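Harex open day, October 29, 2025

I went along to the Harex open day at Cavton mainly because Flor Quintero had a spare place and I had the day off. I work in a laundry, so anything to do with folding gets my attention, even when I expect to be let down.

We were signed in at the front desk and given a sticker and a cup of tea. Clive Greenwood did the welcome. He kept it short, which I liked, and then we went upstairs in small groups to see the clothes part of the work. Ours was led by Giuliana Urrego, who has been on it for 2 years.

Her subject was padded coats. Shirts and towels have had a lot of attention already, she said, but a quilted jacket has air in it and springs back when you let go. The sleeves are the worst of it – they go wherever they like. The work is done with grippers held in the hand, so a person does the folding and the movements are recorded for the robot to learn from later.
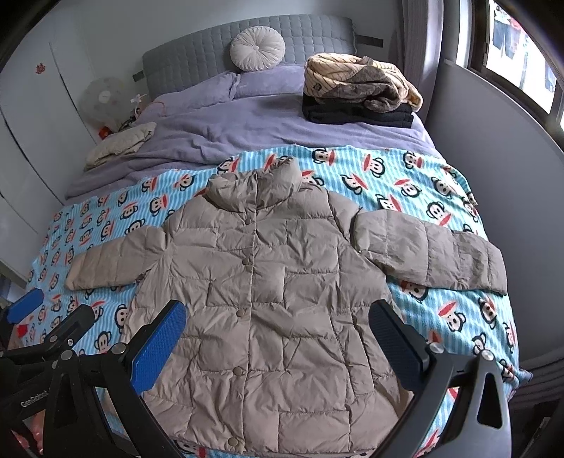

Does the robot fold a jacket by itself yet?

Only some of the time. Giuliana gave us the figures from the last set of trials on coats: 73 attempts, of which 40 ended in a fold she would accept. The rest were mostly sleeves coming loose at the end. They have 431 recorded folds so far and want a lot more before the next trials in November.

I had a go with the grippers myself. They are lighter than I expected, but you lose all feeling in your fingertips and have to go by eye. My first fold was poor. Flor's was better and she mentioned it on the stairs, and again in the car park.

Lunch was sandwiches. The afternoon talk was about motors and I didn't follow much of it. I did ask Clive what one of these might cost a small laundry like ours, and he said it was too early to put a price on it – fair enough. I've put my name down for the next visit.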